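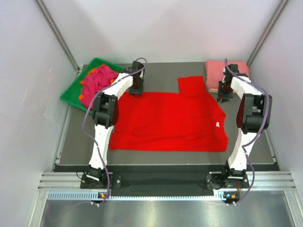 Vamholm Folding Bench, Club Edition

Two arms, one table, and a lifetime supply of laundry. The Vamholm is built for school robotics clubs that have already made a car follow a line and would like to be humbled by a sweater.

Price: $400 per term (loan), delivery to Clakesbridge schools included
Footprint: 90 cm wide, walled on three sides
Setup: one class period, two if students are helping
Garments: bring your own

Includes two arms with grippers, the Tijani starter code and nine graded exercises. Exercise 1 is a washcloth. Exercise 9 is a long-sleeved top, and we wish you well.

Clothes should be clean. We did not think this needed to be in writing until March.

From our clubs
"My students now fold by hand at home, out of spite. Four stars." Urmila Mathur, club adviser

"We came in second at the Driria Fold-Off. The winning team's shirt had corners." Macarena Villalba, team captain

Fall loans: request by 12th July. Spare gripper pads sold separately, part 297. Order more than you think.

Questions about sleeves go to Ezekiel Delacroix. He has heard them all.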